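Home Organization, Course Handout 3
The table near the front door
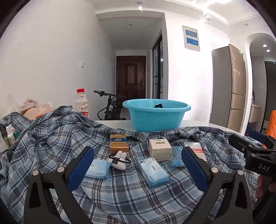
Gladys Ayala wrote to me after the last class that she clears such a table every evening and it is full again by the next night, so for her the problem is the door and the table is only where it shows. I agree with her in large part. Things enter the home by the door, and they stop on the first flat place they meet.

In the Griltmont unit we worked with closets, where things stay for months. A table by the corridor is different. Tissue packets, a drink bottle, small boxes, a plush toy, plastic bags: most of these are small, and each one has a different place to go. This is why the work feels slow, even when the table is not large.

Please learn these terms for the quiz in February.

Landing place: the surface where things are put down when a person comes in.
Passing items: things which will leave the table soon, for example a packet of tissues which goes into a coat pocket.
Settled items: things which have stopped moving and which people in the home do not see anymore.

Order of work

1. Begin with the bags. Plastic bags make a pile quickly and they hide smaller things. Look inside each one, fold the good ones, and put them together in one bag.
2. Take bottles next. Drinks go to the kitchen, other bottles go where they are used.
3. Put like with like: tissues with tissues, boxes with boxes. Do not open the boxes yet.
4. A basin can be useful for carrying, but first take out what is already in it. Cloths go to the wash or to the shelf.
5. Leave the tablecloth for the end. When it is rumpled, small things such as hair ties can stay in the folds — lift it slowly and shake it over the table.

If a bicycle is kept in the corridor, work from the side which leaves the way to the door free.

Homework

Choose one landing place in your home. Work on it for 18 minutes, then stop, also if you are not finished. Write down which settled items you found and where they went. Students of the Rindon group may work in pairs. We will compare the lists before we start Handout 4, on shoes and coats.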